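Malgate workshop - bench and electrical safety check, April

Area: assembly tables and the floor next to them
Checked by: Sharon Were
With: Demetrio Vallejo (tables), Fengying Long (supplies and trays)
Start time: 8:20 a.m.

Mark each line OK, FIX or N/A. Comments go under the line. If a line is marked FIX, write a name next to it.

1. Table tops clean and dry. OK

2. Table legs sit flat, no rocking. FIX - Demetrio
The table nearest the stockroom door rocks when you lean on the left end. The foot needs to be turned down a little. Demetrio will do it with the level, not by eye like last time.

3. Cords in good shape, no cuts, no tape repairs. OK
One extension cord from the back shelf had tape on it. I cut the plug off and put it in the scrap bin. Please don't fish it out.

4. Power strips used one at a time, never plugged into each other. OK
Same comment as last month. If you need more outlets on a table, ask for a longer strip. We have 2 new ones in the Besico cabinet.

5. Extra cord coiled and tied, kept off the floor. OK
Loose coils are fine on the table as long as the tie is on. The plug end should be where you can see it, so it is plain whether the strip is live.

6. Enclosures open and close properly, lids not cracked. FIX - Fengying
Check the hinge side first, then the latch. Clear lids crack near the hinge if they get pushed back too far. Fengying has set aside 7 from the Narham delivery that need new lids. They are on the bottom shelf with a yellow tag and should not go back into stock.

7. Knockouts intact unless a cable is going through. OK
If you take one out by mistake, fit a blanking plug the same day. Do not cover the hole with tape.

8. No work on a box that is connected to power. OK
Unplug at the wall and leave the plug on the table in plain view. Rongrong Yan asked if switching off the strip is enough. It isn't.

9. Socket plates and small parts kept in trays. OK
Trays are working well. Socket plates go in face up so they don't get scratched. Screws still need their own tray. Maëlle Caron found a few mixed in with the plates and sorted them out.

10. Floor clear of parts and hardware. FIX - everyone
Brackets and drilled plates were still down in front of the table when I came back in the afternoon. They are flat and gray and the floor is dark, so they are easy to miss and easy to trip on. Pick them up when you finish, or put them in the bin under the Choi shelving.

11. Fire extinguisher in place, tag current. OK
Nothing stored within reach of the bracket. Keep it that way.

12. Walkway to the exit open. OK
Measured at the narrowest point, 20 inches wider than it was before the shelving moved.

Open items go to Demetrio by the end of the shift. I will look at lines 2, 6 and 10 again in 10 days. Lines 3 and 4 will stay on the sheet even if they keep coming back OK. 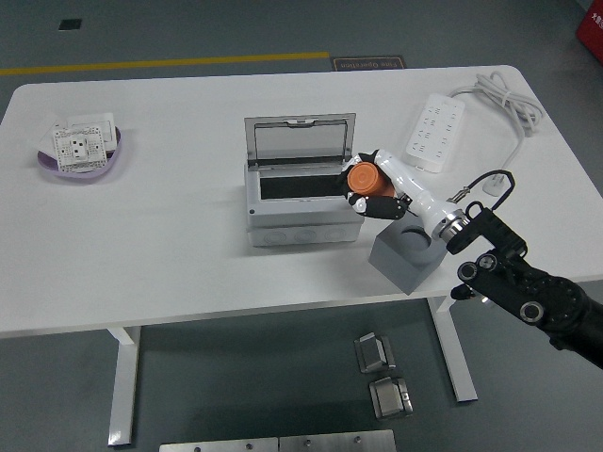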